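Toy Basket & Homemade Sorter FAQ

I get the same handful of emails every week (all 572 of you on the newsletter are lovely, please keep writing!), so I've put my answers on one page.

Why a wire basket and not a bin with a lid?
My kids forget anything they can't see. With wire mesh they spot the ball they want and go straight for it, and I can shake the crumbs out over the sink.

How often do you swap the toys?
Every 3 weeks, more or less. In September, when school starts, I let it slide completely and everybody survives.

Do household things really belong in there?
Oh yes! Cans, cloths, napkins, whatever's clean and has no sharp edges. My friend Imke Nolte got me started on this when we both lived in Okidholm, and her basket was half kitchen drawer.

What do I do with all the cloths?
Don't fold them. I did that for a year and it lasted four minutes each time. Just lay them on top, and pulling them off becomes the first game.

Can I wash everything together?
Fabric goes in the machine, plastic balls in a bowl of soapy water. Wooden things only get a wipe with a damp rag, then they sit out overnight.

How do I make the sorter, and will the paper last?

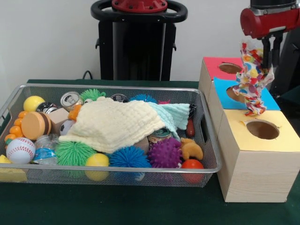
The sorter is the easiest thing I make, just wooden boxes stacked up with the biggest at the bottom, and colored paper on top with a round hole cut in each sheet. I go red, then blue, then yellow so little ones can ask for a level by color. The paper won't stay perfect, though. Look at the big hole in the yellow one, the edge is a bit torn and there's brown showing inside. I leave mine until a whole side comes loose, then cut a new sheet using the old one as a pattern. Regular craft paper is fine, and a cereal bowl makes a good template if your circles come out as wobbly as mine do.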